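Rollcontainer Bavura: Schubladen, die mitziehen

Ich habe lange mit Kisten gelebt. Kisten unter dem Schreibtisch, Kisten auf dem Schrank, eine besonders schwere hinter der Tür, in der Klebeband, Schnur und Ersatzbirnen friedlich durcheinanderlagen. Als ich im August endlich das Arbeitszimmer angegangen bin, sollte etwas her, das man bei Bedarf einfach wegschieben kann. Geworden ist es der Schubladenwagen Bavura von Pliriria, für 69 Euro, und ich bin so froh damit, dass ich ihm jetzt einen ganzen Text schreibe.

Der Aufbau war an einem Abend erledigt. Zuerst kommt das Gestell, dann die Rollen, dann schiebt man die Schubladen ein. Bei mir hat das 30 Minuten gedauert, und davon ging ein guter Teil für eine Rolle drauf, die ich nicht tief genug eingedrückt hatte (man muss wirklich kräftig drücken, bis es klickt!). Die Anleitung kommt fast ohne Worte aus. Eine Zeichnung habe ich zweimal falsch herum gehalten, der Rest war klar.

Optisch hatte ich ehrlich gesagt wenig erwartet. Kunststoff eben. Aber die Mischung aus Weiß und hellem Himmelblau ist richtig schön geworden, sehr leicht, fast ein bisschen wie Strandkabinen. In dunklem Grau hätte mich so ein Turm im Zimmer erschlagen. Zu meinem Boden, der irgendwo zwischen Beige und Rosa liegt, passt das Blau besser, als ich es je hätte planen können. 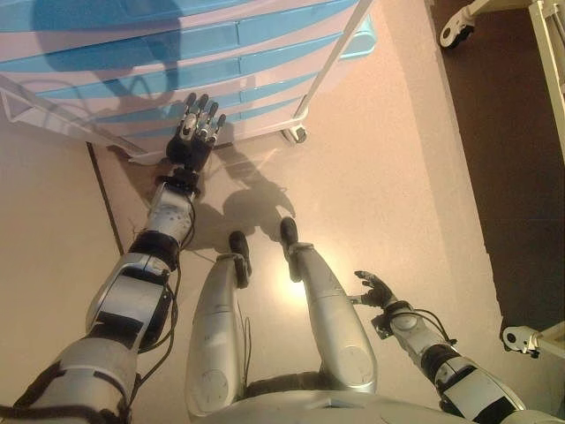

Lorena Wittkamp
Redaktion Wohnen & Ordnung

Das weiße Metallgestell gibt dem Wagen ordentlich Halt. Mein früheres Modell, der Peng, war komplett aus Kunststoff und neigte sich mit den Jahren nach links, bis die unterste Lade klemmte. Beim Bavura steht alles gerade, auch mit voller Papierlade, und die wiegt einiges. Ich habe dort 3000 Blatt Druckerpapier eingelagert, dazu Umschläge und den alten Locher. Die Lade läuft nach wie vor sauber, man zieht nur etwas fester.

Die kleinen weißen Rollen sind meine heimlichen Lieblinge. Auf glattem Boden reicht ein Schubs mit dem Fuß, und der Wagen steht neben dem Nähtisch. Über die Fuge im Boden kommt er auch, wenn man ihn gerade ansetzt. Schräg bleibt er gern kurz hängen. Auf dem Teppich im Flur macht das Rollen dagegen keinen Spaß, da trage ich ihn lieber — leer geht das mit einer Hand.

Was mir weniger gefällt: Die Schubladen haben keinen Anschlag. Wer schwungvoll zieht, hat die Lade plötzlich in der Hand und den Inhalt auf den Füßen. Mir ist das mit den Knöpfen passiert, es waren gefühlt 1571 Stück, und einige liegen sicher noch unter dem Regal. Ein kleiner Stopper hätte das verhindert. Und Staub sieht man auf den hellen Fronten schneller, als mir lieb ist, dafür ist er mit einem feuchten Tuch auch sofort wieder weg.

Eingeräumt habe ich übrigens dreimal. Erst nach Größe, dann nach Farbe (fragt nicht), jetzt nach Häufigkeit: oben Stifte, Scheren und Klebeband, in der Mitte das Nähzeug, unten Papier. So bleibt der Wagen beim Schieben auch schön ruhig, weil das Gewicht unten sitzt.

Zum Vergleich hatte ich noch den Flellodmont im Blick, der eine Ablage mit Rand obendrauf hat. Für eine Küche würde ich vermutlich den nehmen. Fürs Arbeitszimmer vermisse ich den Rand kein bisschen, und der Bavura läuft leiser.

Pluspunkte: stabiles Gestell, leichte Rollen, tolle Farben
Minuspunkte: kein Auszugstopp, auf Teppich zäh

Ein zweiter Wagen fürs Bad ist schon bestellt.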